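Wellton sew-in tops 1,000 cushion covers

What a winter it has been for the Wellton sew-in! The group finished its 1,000th donated cushion cover in January, well ahead of the 762 it managed in the whole of last year, and the pile is still growing.

The covers go to reading corners in schools and libraries across the county. Drolilska Library alone has taken 343 of them, in everything from plain denim to old curtain velvet, and the kids' room there has never looked so cheerful.

"People bring in the most wonderful fabric," said organizer Pei-shan Leung. "Somebody's grandmother had kept a roll of brocade since her wedding, and now it's going to be sat on by first graders. I love that."

Beginners are very welcome, and 85 people have learned to put in a zipper since the fall. Machines are set up at the Pavliuk Street hall from 6 p.m., and thread is free. Bring any sturdy fabric at least half a yard long (washed, please!).

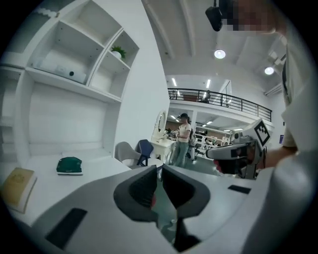
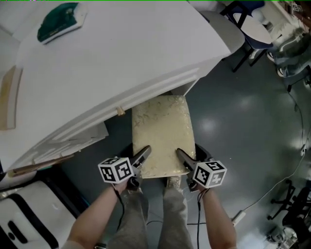

Two views from one occasion. The second shows a cream cushion with a gold and gray brocade pattern.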